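Jolterberg opens up its kitchen simulator to small robot teams

KULSTEAD, 22nd July - Hi all, Freya Sedgwick here from Jolterberg. I get to write the announcement this time, and I'm pretty excited about it: Goremora, our simulated kitchen kit for robot arms, goes on sale today!

If you've ever tried to teach an arm to work around a real kitchen, you know how fast the cleanup eats your afternoon. Goremora lets you run the same pick-up over and over on your own computer, with the counters and appliances already built. The kit ships with 9 kitchens and 170 household objects, and you can swap the cabinets, tiles and countertops whenever you like.

Roy Inskip and Tassanee Intarasuk did most of the work on the grasping side. Tall, skinny objects gave them the most grief (they tip if you so much as look at them), so Tassanee rewrote the finger contact settings twice before she'd let me put a date on this.

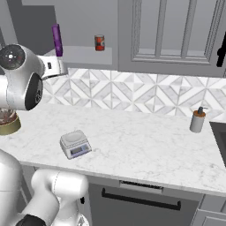 We've had four teams on the early version since spring. Rizwan Siddiqui at Rizvi told me, "I had our own arm model loaded before lunch, and I'm not a patient man." I'll take it!

A single-seat license runs for a year and includes email support from the people who built the thing. Schools get two extra seats free. Mobile bases aren't in yet, but Roy is aiming for August.

For a trial copy or a walkthrough, write to Liam Whiteley at the Jolterberg press desk in Kulstead.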